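Teaching by hand, one memory module at a time

02/04/2023

Thaís Macedo talks fast, and she talks faster when the subject is old desktop computers. She has opened up so many of them at Jundum, the small lab where she runs data collection, that she can tell you which ones have clips that break in winter. "I love a full tower," she says. "There's room to get in there. The little office ones, with everything folded over on itself - those are where you find out what you really know."

Her team is gathering examples for a learning system that is supposed to take computers apart and put them back together. The project goes by the name Todeo, and it began in January with a pile of donated machines and a spreadsheet. Since then the team has recorded 329 demonstrations that they consider good enough to keep.

What makes one good enough? Macedo laughs at this and pulls her chair closer. "Okay, so, when we started I wanted them all perfect. Smooth, quick, no fumbling. Kamrul talked me out of it." Kamrul Wickramasinghe trains the models, and he had noticed that a system raised on flawless runs had no idea what to do when a connector didn't line up. "It would push," he says. "It had never seen anybody back off and try again. So I went to Thaís and asked her to please send me some mistakes."

Now the operators are told to leave in the small recoveries. If a memory module goes in crooked, you lift it, straighten it and have another go, and the whole thing stays in the recording. If you drop a part somewhere the arm can't reach, you stop and throw the run away. There was a long argument over screws that roll under the board, and Macedo says it isn't settled yet.

An operator's turn lasts 90 minutes, and then somebody else takes over. Vanderleia Evangelista, who repaired computers in a shop for years before she joined, thought that was too short until she tried it. "Your hands are fine. It's your eyes that go," she says. "With my own fingers I can feel when a cable lets go of the socket. Through the arm I have to watch for it, and I'd never had to watch for it before! I had to learn my own job again from the outside."

She is also the one who wrote the task sheets, and they are wonderfully plain. One reads, in full: "Take out the memory. Don't touch the fan wire. Put the memory in the holder." The holders are printed in the lab and stand on a plate beside the computer, so that a part always has somewhere to go. Evangelista has redrawn the plate over and over. The first design gripped boards so tightly that getting them out again was harder than anything inside the case.

Cables are what everyone wants to talk about. Metal stays where you put it, Wickramasinghe says, but a loose bundle of wires never lies the same way twice, and he has come to think of that as good news. "Every time we close up a case and open it again, I get a new problem for free. I don't have to invent anything. The wires do it for me." The operators move the cables around between runs on purpose, and they swap cases too. At the moment 24 are in rotation, in different sizes and colors.

Is it working? Macedo is careful here, for the first time in our talk. Removing memory looks promising. Anything with a latch is hit or miss, and power connectors are, in her words, "a beautiful disaster." She has no date for when the system will handle a full teardown and doesn't want to guess at one.

She would much sooner talk about what comes next, which is hard drives held in by plastic clips. "You squeeze, you slide, you have to do both at once," she says, already miming it with 2 fingers over the tabletop. "Vanderleia can do it without looking. I want to see what happens when we show the arm how she does it, fifty different ways."
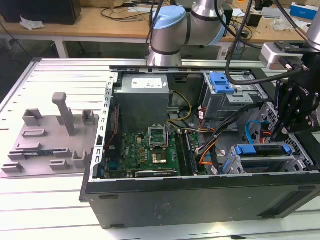 The gripper at work inside an open desktop tower, with the printed holders on their plate to the left.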